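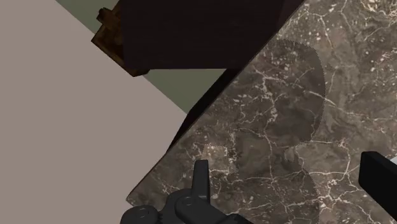 Wrist camera view, simulated kitchen, marble counter.

Ticket 52: Surface detector reports obstacles on bare marble
Component: perception / plane segmentation
Project: Clelen
Status: fixed, waiting on merge

Problem
With the marble texture loaded, the planner refuses the approach to the counter. The obstacle layer shows two blobs on the slab. There is no object in the scene file at either spot. The same run with the plain gray counter plans fine.

Steps to reproduce
1. Load the Lindby kitchen with the marble material.
2. Move the arm to the tilted pre-grasp pose.
3. Turn on the obstacle overlay.

Log
First guess was the veins. Lowered the edge weight from 60 to 21. Fewer specks, but both blobs stayed.

Compared the overlay with the color image. The blobs line up with the two rounded shadows on the marble. Their outlines are finely serrated, and the segmenter takes that for a real boundary.

Turned shadows off in the renderer. Blobs gone, plan found on the first try. Turned them back on — blobs back.

Raised the shadow map size. Smoother outlines, but one blob still showed up now and then, so this is not a fix by itself.

Checked the depth image. Depth is flat across both patches. The Doveck filter was merging color regions before it looked at depth.

Fix
Swapped the order: depth check first, color merge second. Ran 400 plans from the same pose with shadows on and got no false obstacles.

Still open
The gripper self-mask needs its own ticket. It was not changed here.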